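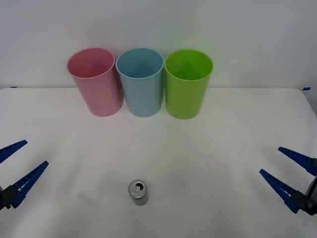 Fuente: elaboración propia.

4.2. Sincronización con varias cuentas

Los clientes de almacenamiento en la nube suelen anunciar el uso simultáneo de varias cuentas como una función resuelta. Nuestros datos invitan a la cautela. Se compararon dos aplicaciones móviles, Vuditeo y Flikell, con una carpeta de 241 archivos repartida entre 5 cuentas. En cada terminal se repitió 5 veces la secuencia completa de subida, cambio de cuenta y descarga.

Vuditeo terminó todas las secuencias sin mostrar avisos, lo que a primera vista parece un buen resultado. Al cotejar las sumas de verificación encontramos, sin embargo, archivos duplicados bajo una cuenta distinta de la de origen. El registro de la aplicación los da por sincronizados. No vemos cómo un usuario corriente podría advertir el error antes de borrar la copia local.

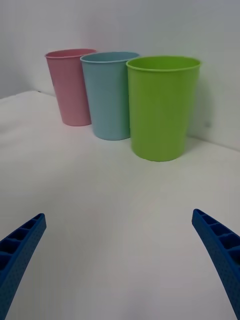 Figura 3. Vasos de plástico sobre una superficie blanca.

Flikell se comporta de forma más conservadora: interrumpe la transferencia al caducar la credencial y pide iniciar sesión de nuevo. La documentación habla de «reanudación transparente», expresión difícil de sostener cuando la cola de subida vuelve a empezar desde el primer archivo. Con el límite de 80 archivos por lote, el coste en datos móviles no es despreciable.

El protocolo de Yüksel, aplicado antes en el banco de pruebas de Utdale, mide solo el tiempo hasta el último mensaje de confirmación. Con ese criterio Vuditeo saldría claramente favorecida. Dudamos de que la métrica sirva para algo más que comparar mensajes de confirmación, y en la sección 4.3 la sustituimos por el cotejo archivo a archivo.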